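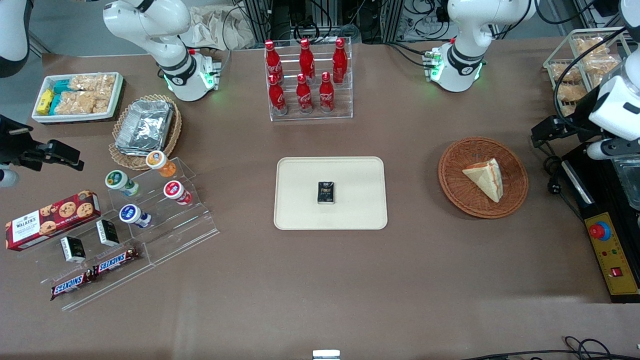

Grullero cell

The Grullero cell is a tabletop work cell in which two robot arms pick packaged snacks and drinks from displays and set them on a serving tray. It was put together at the Hokitz workshop in Salem and runs on a control program called Uso. The name covers the table, the arms, the displays and the tray together.

Layout

The tray goes in the middle of the table, where both grippers can reach it. Bottles are kept in a clear acrylic rack at the back. Yogurt cups, small boxes and chocolate bars go on a stepped acrylic stand at the left, and wrapped sandwiches in a round basket at the right. The control box with the emergency stop button sits at the right edge of the table.

Setup

The arms are powered on with the table bare. Each one is moved to its rest position and its zero point is checked against a mark on the mount. The tray is then laid down and its corners are taught to Uso one at a time. Displays are added last. A display that has been shifted by more than 4 millimeters must be taught again.

The emergency stop is tested before the first run of the day. Uso will not start until the stop has been pressed and released once.

Gripper adjustment

Closing force is stored by item type, on a scale from 0 to 200. Bottles use one of the higher settings. Wrapped sandwiches use 11, the lowest in the standard list, and are held near one end.
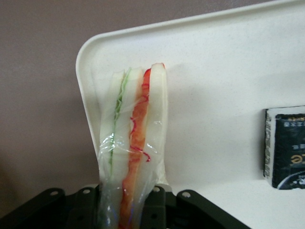 Clear film causes most of the trouble with this class of item. It slides against the fingers when the force is too low, and the bread is crushed when it is too high. The setting is changed one step at a time and tried on a fresh sandwich. Shiny wrap can also confuse the camera, in which case the lights over the table are dimmed.

Maintenance

The fingers are wiped with a damp cloth at the end of each day. Finger screws are checked every 47 hours of running time, and a loose screw is taken out, cleaned and refitted. Cables are looked over on Saturday for wear near the grippers. After a finger is replaced, the zero point and the tray corners have to be taught again for that arm only.

See also: Uso (control program); Hokitz workshop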